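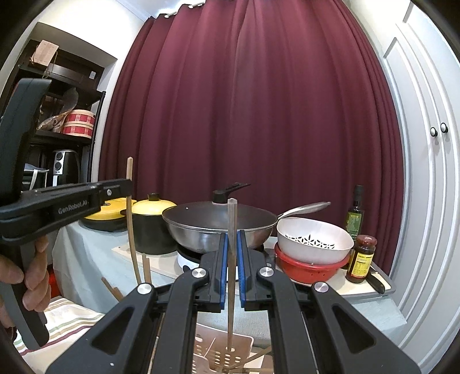 Utensils week at the Astgate kitchen, finally. Been putting it off since the shelves went up and every drawer had turned into a drawer of odds and ends. Started with the counter, as it's what you see first when you come in. The white holder with the drainage holes is staying, thin wooden things all stood up in it, handles every which way. Silver wok stays out too, dark glass lid on, long steel handle to the right where you can grab it. It sits on the portable induction hob and I'm not lifting that in and out of a cupboard every evening. Black pot with the yellow lid has a place now as well. The yellow and black casserole is on the side table with the blue-grey cloth, for now. It might move. It wants a proper shelf really, somewhere low.

Home Kitchens Tables Sorting Galery Contact

3 min read

Same kitchen, next job. Chopsticks. We've built up a silly number over the years, from takeaways, from the Clumivau shop when it was closing, from people leaving them behind after supper. The only way I know to sort wood is to tip it out and look at it lying down.

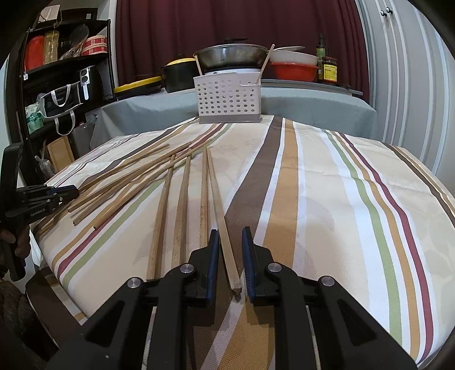 Pairing is slower than you'd think. Length first, then the thick end, then colour, and colour is the one that catches you out under the kitchen light. I use the striped cloth for it, the cream one with the wide brown band up the middle and the golden tan next to it. Light wood shows up nicely on the brown. Squared ends in one lot, anything rounder in another, warped ones straight in the bin (or plant markers, if anyone has seedlings on). The faint leafy pattern you only notice once you've been staring at it for an hour. Cup of tea went cold.

Oiling comes after. Tiny bit on a cloth, wipe, leave overnight, wipe again. The old tin from Marinho lasted ages but it's down to the dregs, so if you know of somthing similar that doesn't smell, do write in. Last sort-out was November and I did 124 pairs, which was too many for one go. Smaller batches this time.

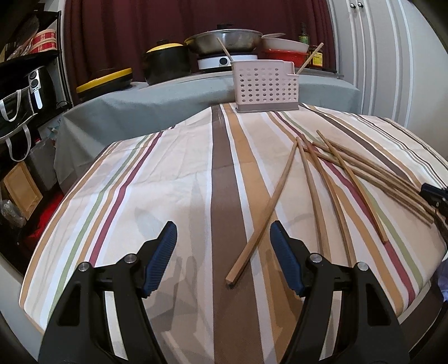 Idine Marinho
Kitchen and table editor

Spread them out with the tops together and the rest fanned. Quick to compare that way. One redder-brown stick in this lot, and I'd like to find its partner before I give up on it. Green and burgundy stripes are handy as lanes if you've got a big pile, one length per stripe. Cloth needs an iron, creases all over the left of the middle. Next time.

Still to do: ladles, the big spoons, the drawer with the string in it. More pictures when that's done.

Recent galleries
Shelves up at Astgate
A cloth for every table
What came home from Clumivau
Lids without pots, pots without lids
Tea towels, folded three ways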